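Notebook, wash room bench -- June, started 7:40 a.m.

Softener question again. Vandolach sent over another sheet claiming their rinse additive keeps cotton-blend fleece soft with no loss of wicking or drying speed. I have read this claim before in different fonts. The sheet gives no load size, no water hardness and no spin speed, so I don't see what we're supposed to compare it with.

Plan is the same as for the Drestbridge liquid. 2 loads, same program, same detergent dose, one with additive in the last rinse and one with plain water. Bench water is hard and I'm leaving it that way. Most people who buy this stuff have hard water.

Ribbing and zipper tape are where I expect trouble. Residue sits in the thick parts, and a swatch cut from a flat back panel won't show it. The Tsai protocol only samples flat panels, which may be why everyone passes it. I want cuff and collar swatches added.
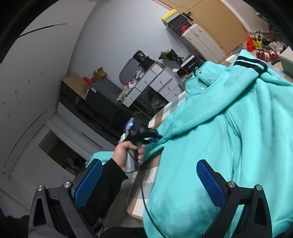 Turquoise zip jacket, striped cuff and collar snaps.

Load A out at 9:15, load B right after. Spin weights were close enough that I wouldn't argue from them. The drop test on the flat swatches looked the same to me for both loads. On the ribbing, the additive swatch held the drop up to 7 seconds before it soaked in, and the plain one took it at once. One swatch each, so I'm not calling it a result -- but it points the way I'd have guessed, and that makes me trust it less.

Hand feel: I could not tell them apart blind. The sheet says "noticeably softer." Noticeable to whom?

Also checked the Trisuvau sensor log. It has 2,005 humidity readings for the drying cabinet and a stretch in the middle where the value never moves. Either the cabinet is perfect or the sensor stuck. Throwing out that stretch and not quoting drying times from this run.

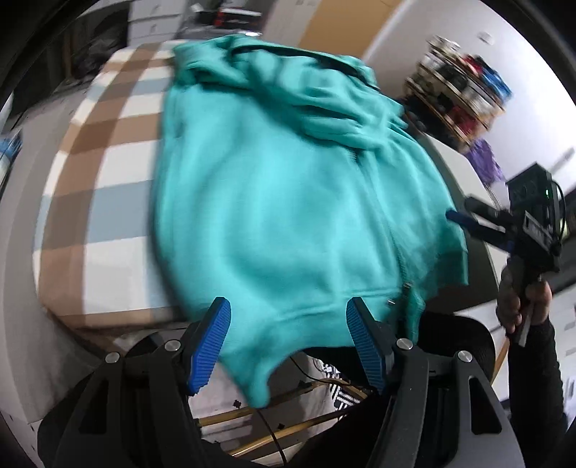
To do before the next run

Swap the humidity sensor, then log it next to the old one overnight.
Cut more rib swatches from both loads. One each is useless.
Ask Vandolach for the water hardness they used. They'll say "typical."
Clean the rinse drawer. There was a slick film in it, and I can't rule out carryover into load B.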